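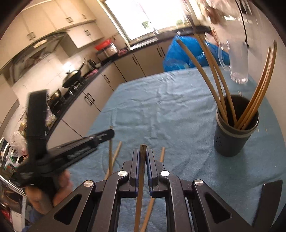 3.2 Entries and judging

The Brodcombe outdoor photo contest drew 69 entrants in its first season, most of them living within the river district. Each could send up to two pictures taken on public land. Hoxha and Onishi read the entry forms and coded each picture by site, season and subject. Trails and open water made up the largest groups — wildlife came third. Winter pictures were rare, and most of those came from the Mujić reservoir. 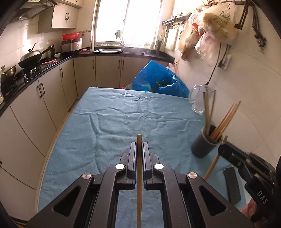
Figure 2. Wooden chopstick held upright in a two-fingered gripper over a blue towel.

Judges scored every picture out of 100. Scores for trail pictures varied more between judges than scores for water, and we return to this in Section 4.

Last updated: January 12, 2022
Shares: 9 | Comments: 2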